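Cusidby building desk – Ticket 183
Subject: Stacked washer-dryer, unit 40, lint on everything and small items going missing
Opened by: Leen Farah
Status: Closed 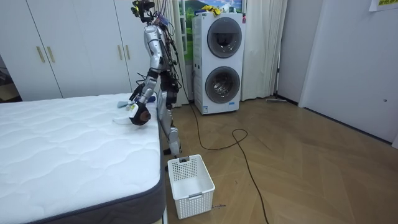 The complaint is lint on whites and dark fuzz on cloths after a normal cycle. It started in October. I had been folding on the floor and thought the lint came from there, so I moved the folding to the mattress. The white quilted top shows any fuzz right away, and the white basket with the grid walls stays on the floor next to it. The light-blue cloths are the worst for it. I have also lost two socks and a washcloth since the start of the month.

Shadi Geagea, 9:10 am
Please clean the lint screen in the dryer and the filter at the bottom of the washer. Run a rinse with nothing in it, then one small load of whites. Let me know the load size and the detergent you use.

Leen Farah, 1:35 pm
Lint screen cleaned, it was half full. Washer filter will not turn. Detergent is Flastanik powder, one full scoop. Small load came out better but still fuzz on the hems.

Shadi Geagea, 2:05 pm
Don't force the filter. One full scoop is too much for a small load, use half. Sending Munther.

Munther Daher, 4:20 pm
On site. Filter cap was stuck with old powder. Loosened it with warm water and a strap wrench. Took out one sock, a hair tie and a wad of lint. Door gasket had more lint in the lower fold – wiped out. Drain hose fine. Ran a 70-minute cycle, no leaks. Did not find the second sock or the washcloth.

Leen Farah, 6:50 pm
Ran 3 loads since. Whites are clean. Cloths have a little fuzz on one side, gone after a shake. The washcloth was inside a pillowcase. Still one sock short.

Widad Khasawneh, 8:15 am
Same model in my unit and my filter is stuck too. Should I open a new ticket or add it here?

Shadi Geagea, 8:40 am
New ticket please, and put "filter cap" in the subject. Munther has the wrench until noon.

Resolution: filter and gasket cleaned, detergent cut to half a scoop. Tenant to check the filter monthly. Sock not recovered.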